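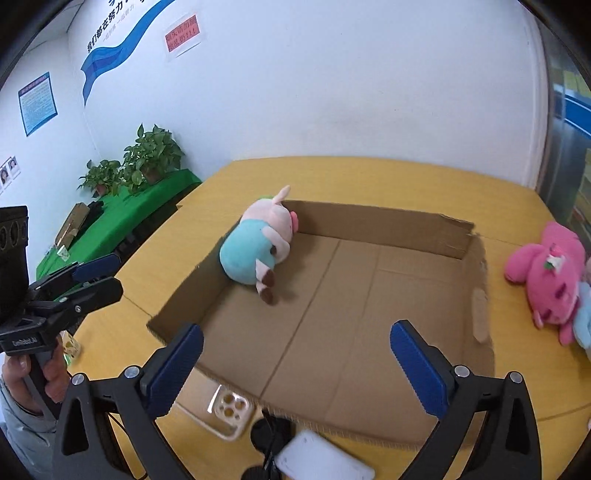
A soft toy pig in a cardboard box on a yellow table.

Shalini Pathak started writing Bemeck in July, after a backup job at Declercq had been failing for 15 nights without a single message. The cron entry was fine. The script exited early and the mail went to a local account that had no reader.

"I didn't want another dashboard," she says. "I wanted a program that runs the job, keeps the output and shouts if the exit code is wrong."

Bemeck is a single binary written in Go. You put it in front of the command in your crontab and give it a name for the job. Output goes into a SQLite file, and old runs are dropped once there are more than 4000 rows. That limit can be changed in the config file, though Pathak says few people bother.

She had two other contributors by the first tagged release. Mojtaba Sadeghi wrote the lock handling, so that a slow job can't start twice. "My first version used a PID file and it was bad," he says. "A reboot left the file behind and the job never ran again. Now it's flock and I've stopped getting bug reports."

Ward Segers looks after packaging. There are Debian packages and a container image, but no Windows build. He has been asked for one several times. "Somebody who uses Windows should do it. I can't test it."

Alerts go out by email or webhook. SMS was in an early branch and came out again, as Pathak didn't want to keep paid accounts with gateways just to run the tests.

The next version, 2.4, adds a retry option with a delay between attempts. Sadeghi was against it at first. "People will use retries to hide a broken script," he says. They settled on logging every attempt separately, and the alert lists all of them.

Patches are welcome by pull request. Pathak asks that new options come with a man page entry. "I've merged too many flags I then had to document myself."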